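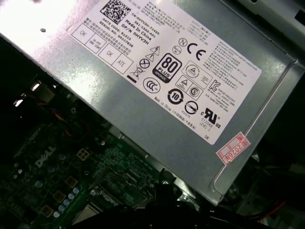

Posted in: Opinion / Repair & Reuse

I went to the Akberg open day expecting to be annoyed. I was, a little, but at different things than I'd planned on.

Quick background. Akberg takes in retired office computers, strips them, sells the parts, scraps the rest. They have a robot cell now called Isau that works on Dell desktops with the side cover off. Doors open at the end of the afternoon, coffee, name stickers, a rope to stand behind. I run a small refurb bench myself. 296 machines through my hands last year, most of them boring. So I wasn't there for the coffee.

The talk first. Nusrat Hashmi runs the cell and she's good, fast, no slides with clouds on them. Her pitch: offices dump machines in lots of 700 or more, people get bored, bored people bend socket pins. A machine doesn't get bored. Fine. I've bent pins. I had a whole week in June I'd rather not discuss.

But then the man from Prernura (they sell the software side) got up and said "fully autonomous teardown" four times, and I stopped writing things down.

Because what I want to talk about is the plate. Gray plastic, little square sockets and slotted holders sticking out of it, mounted right beside the computer. A CPU sits in its own square frame there. Everybody was watching the arm and I was looking at that plate thinking, well, thats the job. Somebody sat down and worked out where each thing lives.
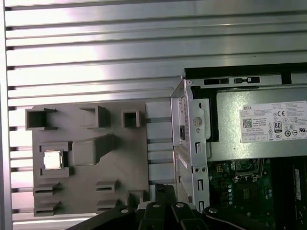 The fixture is the smart part

I asked who designed it. Tahira Butt, it turned out, standing at the back, not on the program. Eleven years on a repair bench before Akberg hired her. She told me the first versions held the chip too tight, and the arm would lift it half out and lose it. Nothing wrong with the robot. The cup was wrong. She fixed it with a file and then redrew it.

That's bench knowledge. It went into a piece of plastic and now the plastic gets the credit, or the arm does. I'd like to see her name on the handout. It had the logo of Cuervo, who supplied the floor stands, twice.

And the demo itself is slow. I don't mind slow. Slow is how you should go near a processor. What bothers me is selling slow as fast. The handout says 3,000 machines a year and when I asked if the cell had done that the answer was a long one.

Also nobody in the room asked about the cases that aren't clean. Dust. A stripped screw. The machine somebody's nephew "upgraded." My bench is half that stuff.

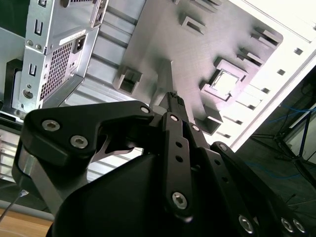 What I'd want from the next one

Show us a bad one. I mean it. Put a filthy tower on the table, let the gripper go in after something awkward and let it fail in front of us. Fifteen minutes of that would tell me more than the whole talk. Hashmi seemed up for it, the Prernura man looked at his shoes.

Let people closer, too. From behind the rope you get the back of an arm and a lot of cable. They had a screen with the view from the wrist and that was worth the drive on its own. You see what it sees, all metal edges and glare, and you understand why a chip is a hard thing to pick up. A kid beside me said "oh it's tiny." Right. It is.

And tell us where the parts go. I asked. Memory gets tested and resold, power supplies get tested and mostly resold, boards depends. "Depends" was the most honest word I heard all evening and I wish there'd been more on it. If the boards get shredded anyway then who cares how gently you take the processor out — well, the person buying the processor cares. OK. But say so. 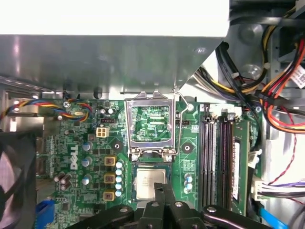 Gripper at the processor, load plate up. Akberg open day.

So where am I. I'm not against it. I came home and looked at my own bench, screws in a jam jar, chips in an egg carton, and felt a bit ashamed of the egg carton. I've got 5 machines waiting and I'm going to make myself a proper plate before I touch them, wood probably, I don't own a printer.

If Akberg wants my opinion (they gave us a form, I filled in both sides) it's this. Pay Tahira Butt more. Drop the word autonomous untill the dusty ones work. Run another open day and I'll come, I'll even bring the filthy tower. I have several.

We use cookies to remember your preferences and count visits. Accept all | Manage settings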